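A place for the steamer: tea with a kitchen sorter

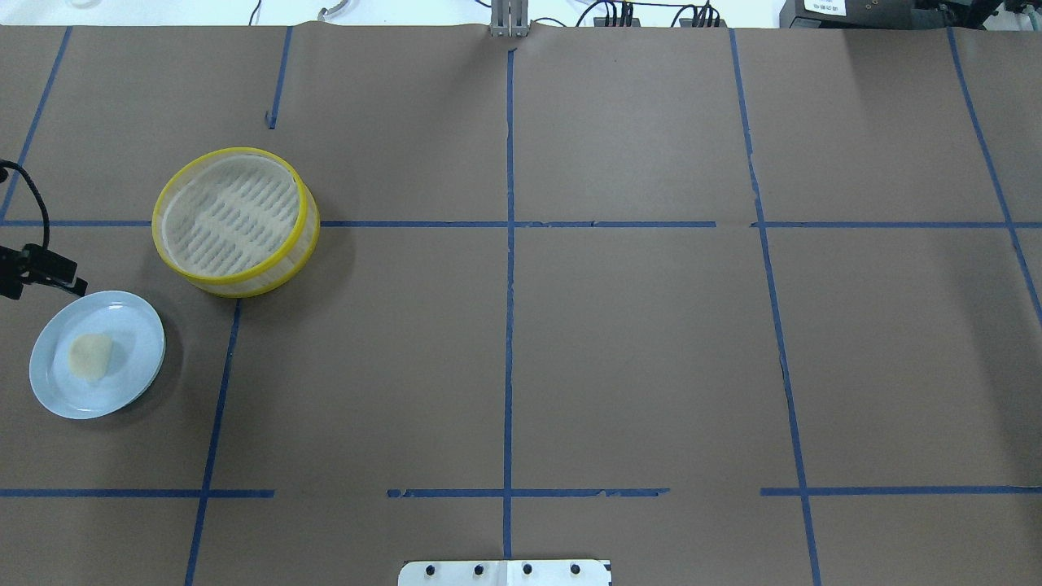 Does brown paper really help you organise a kitchen? It helps most when you can't decide what lives where, as you can try out a whole cupboard on the table before you move a single shelf.

I should say at the start that I'm a hopeless audience for this sort of thing. My own kitchen has a drawer that only opens if you slide a ruler in first. But I'd heard about Clendholm, a two-room outfit above a bakery that helps people sort their kitchens out, and I went along one Sunday to talk to the woman who runs it. She asked me to leave her name off ("I've got cousins, they'll all want it free"), gave me a very strong tea and had me tearing tape within minutes.

The method is brown kraft paper over the tabletop, blue painter's tape for the lines, and then one thing at a time. Each box made by the tape stands for a bit of cupboard, or a shelf, or the awkward corner by the boiler.

"I used to draw plans," she told me. "Lovely plans, on squared paper, with a key. People nodded at them and went home and did nothing. Put the tape down in front of them and they start arguing with it straight away, and then we're off."

I asked why painter's tape, and she looked at me as if I'd asked why water. "It comes up again. You'll move every line at least once. I did try string. Never again!"

Her lines aren't straight, by the way. I'd expected something out of a drawing office, and what you get is tape that leans and wanders, with joins overlapping and gaps where a strip has stopped short. It doesn't bother her in the least. "My mother cut out dresses on the floor with kitchen scissors and they fitted. You only need to know which side of the line a thing is on."

She likes to start with the object people find hardest to put away, and for an astonishing number of them (me included) it's the steamer basket. Hers is a round one with a bright yellow plastic rim, and she speaks of it with real affection. It goes in the top left.

"A steamer is a pest," she said. "It's round, it's got depth to it, nothing sits nicely beside it. People put it on top of the cupboard, and up there it gets greasy and they stop using it. Then they tell me they don't like steamed food. Give it a proper place and you'll be having greens again by the end of the week."

So what goes in with it? Nothing for now, she says. One box, one thing, and you live with that while you think about the rest. I confessed that I'd have filled the inside with lids. She put her cup down. "Everyone says lids. You can have lids in it if you'll take them out every time. Will you?" I would not.

We got on to money, which she was cheerful about. A small kitchen costs 500 with Clendholm, paper and tape included, and takes up to 10 hours spread over a few visits. She won't sell you boxes. There's a storage range called Matetti that half her customers seem to have bought before they ring her, and she has opinions on it. "Nice enough tubs. But they bought them on a wet afternoon in September to cheer themselves up, and now there are tubs to find room for as well."

Had she ever got it badly wrong? She laughed for quite a while. One of her first jobs was the kitchen at Muvura, a café down by the canal, where she laid everything out beautifully on paper and forgot that the cooks were all left-handed but one. "They were very polite. They'd moved the lot by teatime. I ask about hands now, before I ask about pans."

I also wanted to know about people who share. My sister and I once fell out over a colander for most of a winter. Her answer was to let each person do a paper of their own, out of sight of the other, and then compare. "You'd be surprised how much matches. Mostly they fight over the drawer by the cooker, and I make them swap halfway through the year."

Before I went she let me have a go at my own kitchen, on a fresh sheet. I put the steamer on the left, where there's a shelf I can reach without the stool, and then sat stuck over the baking tins. She left me to it and went off to warm the pot. The tins are still on top of the fridge as I write this, but the roll of blue tape is out on the side and the table's clear.

Clendholm takes bookings by phone in the mornings. Ask for the tape visit if you only want the first sitting, and have your own steamer ready when she comes.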